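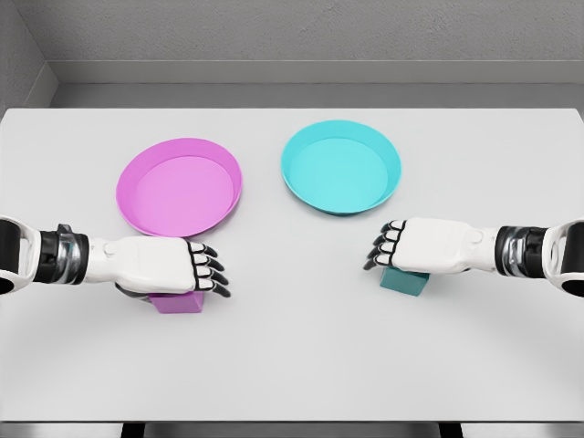 Funmilayo Usman wants to know whether you can carve soapstone without a single power tool, and whether a first piece can be finished in a weekend. Yes to both! I've been carving for 7 years and I still do nearly everything with a saw, two rasps and a stack of wet-dry sandpaper.

Carving your first soapstone bear

What you'll need
A block of soapstone the size of a brick, or a bit smaller
An old wood saw you don't mind ruining
One coarse rasp and one fine rasp
A small round file for the tight spots
Wet-dry sandpaper, from coarse up to 1000 grit
A bucket, a sandbag and a couple of old towels
A properly fitted respirator rated for fine dust, and safety glasses
Mineral oil or beeswax

Before you buy
Ask the seller for stone that has been tested as asbestos-free. Some soapstone contains it, and you can't tell by looking. A good supplier will know where the stone was quarried and will be happy to talk your ear off about it. Mine came from Adaria, a grey-green block with a streak of rust down one side that I was thrilled to find again on the bear's shoulder.

Wet the block and turn it over in good light. Fine lines that stay dark as the surface dries can be cracks. Tap it gently with the handle of a rasp as well — a clear ring is what you're after, and a dull thud means pick another one.

Step 1: Draw it
Sketch a walking bear from the side, head low, legs thick. Keep the legs joined in pairs for this first one. Thin ankles snap, and so do ears that stick up. Trace the outline onto both sides of the block with a soft pencil, then go over it in crayon so it survives the water.

Step 2: Saw off the corners
Set the block on the sandbag, work outside, and keep everything damp. Cut away the big waste pieces above the rump and in front of the nose. Leave a finger's width outside your line. It feels timid, but you'll be glad of that stone later on.

Step 3: Rasp the big shapes
This is my favourite part! Push the coarse rasp away from you in long strokes, and turn the bear every few minutes so that one side doesn't get ahead of the other. Look at it from the top quite often. Beginners (me included, for my first year) carve a lovely side view and end up with a bear as flat as toast.

Dip the rasp in the bucket when it clogs. Don't tip that water down the sink afterwards; let it settle, pour off the top and bin the sludge.

Step 4: Face and feet
Switch to the fine rasp and the round file. Two shallow hollows make the eyes, and a soft ridge between them gives you the muzzle. Stop sooner than you think you should.

Step 5: Sand, then sand again
Work through the grits under water. Rinse the bear and change the water each time you go finer, or a stray coarse grain will scratch your nice new surface. The colour wakes up a little more with every round, and by 1000 it's like holding a wet beach pebble.

Step 6: Oil
Let the stone dry overnight somewhere warm. Rub in a thin coat of mineral oil with a soft cloth, wait an hour, and buff. Beeswax gives a quieter shine if you'd like one — warm the stone gently with a hair dryer first so the wax spreads.

If a leg breaks, clean both faces, glue it with two-part epoxy and leave it for a full day before you touch it with a file. Mix a pinch of damp-collected stone powder into the glue and the join nearly disappears.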